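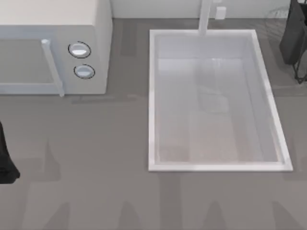

A simulated kitchen counter at Werneo, with a gripper at either side and a microwave and sink for them to practice on.

The Kitchen Where Nothing Gets Dirty

The microwave at Werneo has two knobs and nothing written on either of them. The company says this doesn't matter, and for its purposes maybe it doesn't. Its robots will never warm up soup in there. They live in a computer, along with the sink, the faucet and a gray counter that has never seen a crumb, and their job is to be steered through small chores by people in headsets so that a learning system can study the recordings.

I spent a Thursday at the company's office in Brudthorpe watching this happen. I had been told I would see the future of housework. What I saw was a row of desks, a lot of cold coffee, and a young operator trying for most of a morning to get a black gripper to take hold of a door handle.

Each attempt is called a demonstration, or a demo. An operator does the chore, a button is pressed, and the thing is either kept or thrown out. Werneo runs 16 desks on a shift. Kept demos go into a pile, the pile goes to the training team, and the training team sends back a policy, the word they use for the software that will drive the arms by itself. Then the policy tries the chore and everybody finds out how good the pile was.

The pitch for doing it in simulation is easy to understand. A real kitchen has to be cleaned up and put back after every try. A rendered one resets with a keystroke. You can move the sink, change the light and swap the cabinets overnight. And no one gets pinched.

My trouble is with what goes missing on the way in. Real microwave doors stick. Real handles are greasy, real counters have a toaster cord running across them, and somebody's mail is under the fruit bowl. I asked how many of the kitchens in the current set had any mail in them. I got a long answer about asset libraries. 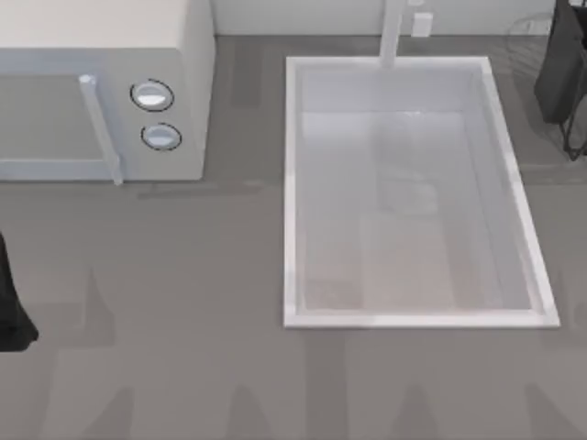

The operators were more frank than their managers. One told me she had learned to open the door in a way no person ever would, by hooking the long handle from below and dragging, since the simulator's contact math liked it better. Her demos were being kept. So somewhere in the pile there is a habit that belongs to a piece of software and has nothing to do with doors, and a robot will learn it as faithfully as it learns anything else. She thought this was funny. I wasn't so sure.

The rules for keeping a demo are loose, too. If the door ends up open, the demo counts. Jerky, slow, one arm parked off to the side the whole time, it all counts. A reviewer looks at a sample, but the day I visited there were 2 reviewers for the entire floor, and one was out at the dentist until after lunch.

Werneo's answer is volume. Collect enough, the thinking goes, and the odd habits wash out. That may be right when the mistakes are random. When everyone at the desks has found the same trick, more data just means more of the trick.

Not everybody in the business is on board. Raudsepp, a smaller outfit across the river, gave up on simulated kitchens last March and went back to real ones. It rents 5 apartments and has people push the arms around by hand. The work is slow, and the plates break. The staff there were happy to tell me how much better their data is, and much less happy when I asked to see a robot use it. The demonstration I was promised got moved twice and then dropped from the schedule.

Werneo did at least let me watch its policy run. The system, which it calls Teltton, got 16 tries at opening the microwave in a simulated kitchen it had been trained on. It did well enough that people at the desks stopped looking up. Then I asked for a kitchen it hadn't seen. There was some discussion. Somebody loaded one with the microwave on the other side of the sink, and the gripper went confidently to the place where the handle used to be and closed on air.

"That's a coverage issue," the engineer next to me said, and wrote something down.

Maybe it is. Coverage can be fixed by collecting more, and collecting more is what Werneo sells. The company is hiring for a night shift.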